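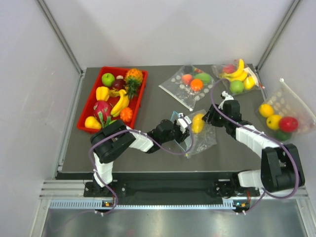
Artificial fruit on the red tray, bananas in the middle of it all.

Hislow rolling cart, three shelves, the white one. Bought it in June, have leaned on it hard enough now to say something. Quick review, kids are up in ten minutes.

Price first. $148. Yes, for a cart. I know. The cheap one I had before cost a quarter of that and the bottom shelf sagged by the first winter, so I talked myself into it. Free shipping, came in one flat box, one corner crushed but nothing bent inside.

Assembly. 37 minutes by the kitchen clock, and that includes hunting for the right hex key in the drawer because the one in the box is soft garbage and rounded off on the fourth bolt. Instructions are drawings only. Drawing 5 shows the handle going on the wrong side, or I read it wrong, anyway I took it off and put it back on. Do not tighten anything until all four posts are standing. I did and had to back everything off again.

The posts are good. Thick, no wobble. Shelves are a wire mesh with a lip all the way around, and the lip is the best thing on it. Stuff stays put when you go over the strip between the kitchen and the hall. On the old cart the top shelf was flat and every bump sent crayons everywhere.

Now the mesh. Holes are too big. Anything small goes straight thru, or a leg of it does and then it's stuck. Dominoes, doll shoes, play coins. I ended up cutting a liner for each shelf out of shelf paper, the ribbed kind. Works fine. Should have come with liners at this price. Udomari sells theirs with liners, for the record, but theirs only comes in two shelves and I needed three.

Casters. Four, all swivel, two lock. Quiet on wood. On carpet forget it, they dig in and you're dragging. The locks are a foot pedal thing, stiff at first, loosened up after a week. One of mine now locks only if I push it down with my heel. Wrote to Hislow about that, they answered the next day and sent a new caster, no photos needed, no arguing. Full credit there. Haven't put it on yet.

How I have it set up. Top shelf is whatever is out this week. Play food at the moment, before that it was all trains. Middle is paper, paints, tape, the messy stuff in a lidded tub. Bottom is the heavy things, board games and the big blocks. Heavy on the bottom, please, it does get tippy if you load the top and yank it by the handle.

Small sets go in zipper bags. Tried bins, tried jars, tried those felt baskets that look nice in the catalog. Bins turn into soup in a day. With clear bags I can find the puzzle with no dumping. Bags lie flat, they slide down the side of a shelf, and when one rips it's pennies. Write the name on with marker or don't, the kids can see what's in there.

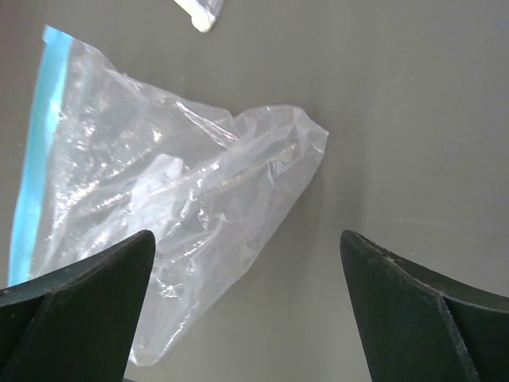
Obed Antwi emailed after the first version of this went up to say bags are fine until you have forty of them, and that he hung his off the cart handle with shower rings so nothing gets buried. He also thinks I'm too soft on the mesh. Two shelves of his went back in the box over it and he moved to a Calado, solid steel trays, heavier to push, wipes clean in a second.

Fair. I looked at the Calado. Nice trays. But it is taller, and my three year old can't see onto the top of it, so everything up there might as well be in the attic. If your kids are older go that way, I think. And the shower rings I tried last night, decent, the handle is just wide enough.

Cleaning. Mesh is a pain. Paint gets in the corners where the wires cross and you need an old toothbrush. Liners catch most of it now. The white coating has chipped in one spot where the blocks hit it, no rust so far.

Size, since the listing is vague: fits under our counter with the handle off, does not fit with the handle on. Measure first. I didnt.

Good: posts, the lip, customer service, quiet on wood floors.
Bad: hex key, mesh holes, no liners, carpet.

Would I buy again? On sale, yes. At full price I'd wait. Four stars, would be four and a half with liners in the box. Will add a note when the new caster is on and I've seen whether the lock holds.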